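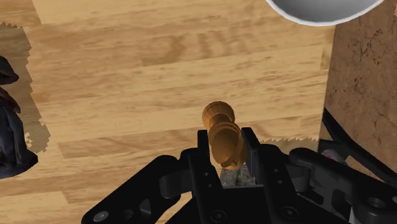

November, after supper

Read the leaflet from the Arkcombe garden club again and I still don't buy it. According to them you can plant garlic, cover it with 4 inches of chopped leaves, and forget about it until June. I forgot about mine last year and what I got in June was garlic the size of marbles.

Planted anyway. 37 cloves, all from the heads Viorica gave me, which she says came from her aunt and have never been sick. Everybody's garlic has never been sick. I did check each clove and threw two out for soft spots. Pointed end up, a hand apart, in the bed where the beans were. The soil was heavier than I like and stuck to the trowel.

Libor Paulík came by the fence while I was at it and told me I was three weeks late. Last fall he told me I was three weeks early, and I put them in on nearly the same date. He swears by wood ash. I asked if he had ever left one row without it to compare and he said why would he do that. So I am doing it. Ash on the left half, nothing on the right, and a stake between them so I can't fool myself later.

Colette wants us to go in together on a bag of that Jalden soil mix. The bag says it feeds 1000 plants. What plants? Radishes? A thousand pumpkins would be something to see. I read the back twice and it is mostly composted bark, and I have a heap of my own behind the shed doing the same thing for free, if slowly. I said I'd think about it, and she knows what that means.

The kale is still standing. I keep hearing it gets sweeter after a frost and I tried a leaf this morning after the first proper one. Tasted like kale. Maybe a little less bitter at the rib, but I was looking for it, so I don't trust that. Will try again after a harder freeze, and have Caroline taste one without telling her which is which.

Leaves: raked up enough to cover the garlic bed and half the strawberries. Wet ones mat down and I think that was part of the trouble last year, so I ran the mower over them first. Meifang uses straw, but hers sprouted oats all spring and she was pulling them until May - no thanks.

Still to do: drain the hose, bring in the rosemary, find the lid for the rain barrel. Knees sore.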